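Ticket: Wrapped-roll episodes rejected at upload
Project: Karadetti pick set
Opened by: Naveed Abbasi
Assigned to: Myfanwy Samuel
Priority: Medium (was High, then Low, then High again over one lunch)
Status: Closed, with grumbling

Problem as reported

We are collecting 400 two-arm episodes of the paper-wrapped roll for Karadetti. The left arm picks the roll up off the table, passes it to the right arm, and the right arm sets it down. As of this morning the checker on the Akport server is throwing out most of what we send it, with the message "grasp not confirmed." I have watched the episodes back. The grasp looks confirmed to me. The roll is in the gripper and the gripper is off the table, and I don't know what further proof the checker would like. A notarized letter, maybe.

The bare-roll episodes from the last batch all went through on the same settings.

Naveed

Log

9:40, Myfanwy
Restarted the uploader. I know. It's on the form and I have to tick the box. No change.

10:05, Myfanwy
Compared one accepted bare-roll episode with one rejected wrapped one. Both have all their camera streams, and the timestamps line up to within a tick. Joint data is present for both arms. The only thing that differs in any interesting way is the left gripper width. On the bare roll it closes, stops, and stays put. On the wrapped roll it closes, slows down, and then keeps creeping shut for a good while as the paper squashes.

10:20, Naveed
So the checker thinks it's still closing?

10:22, Myfanwy
The checker wants the width to hold steady for a set stretch before it will call anything a grasp. Tissue is not steady. Whoever wrote that rule had only ever picked up blocks. (It was me. I checked the history so you don't have to.)

11:15, Naveed
Tried gripping harder. The width settles sooner, but the roll comes out with a waist. By the third try the wrap had a flap hanging off one end, and after that no two episodes started with the same object. I don't want the model learning that the correct way to hold something is to strangle it. Back to the normal force setting.

11:50, Myfanwy
Agreed, leave the force alone. Please try a slow pick: close around the middle, lift just clear of the table, and pause there before starting the handoff. Keep the right arm back at its side until the pause is over. I'd like to see whether the creep ever stops by itself.

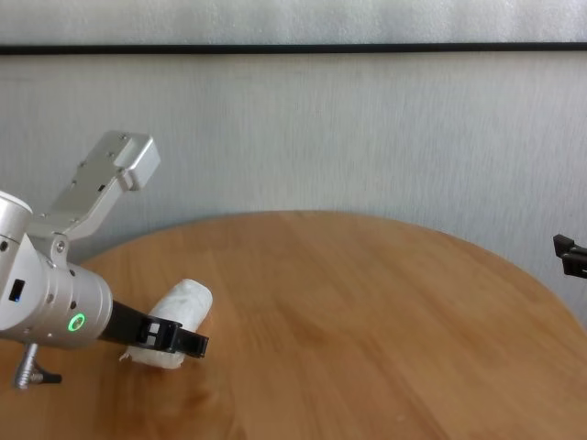

12:30, Naveed
Ran six of those. With the pause, the width goes flat every time. Without it, I was starting the handoff while the paper was still giving way, so the checker never got its quiet stretch. Operator impatience, in other words, and I'm the operator.

All six passed. Before we celebrate, though: if I pause on every single episode, we are teaching it to stand there holding a roll and thinking about its life.

12:45, Myfanwy
Yes. The pause was a test. Please don't collect that way.

Fix

1. The grasp check now has a per-object tolerance. Hard things keep the old value. Anything wrapped, padded or otherwise squishy gets a looser one, and slow creep in one direction no longer counts as movement.

2. Added a "soft" flag to the object sheet. It defaults to off, so somebody has to set it. That somebody is Naveed.

3. Re-ran the checker on everything rejected this morning. Nearly all of it passes now. Three episodes still fail, and they deserve to: in two the roll slides out during the handoff, and in the other the left arm picks up air with great confidence.

4. The strangled episodes have been moved to the Gruber folder with the other failures. Don't delete them. Drotia has asked for bad grasps before and will ask again the moment we clear out the folder.

Before the next session

Use a fresh wrap as soon as the paper starts to tear, and note the change in the episode comment. Force stays at normal. No pausing after the lift unless you are testing something.

2:10, Naveed
Flag set. First batch after lunch went up clean. Closing.

2:14, Naveed
Reopened. I set the flag on the wrong object, and the checker now believes the steel mug is squishy.

2:20, Myfanwy
Fixed it. Closing again, and I've taken away your edit rights on the mug.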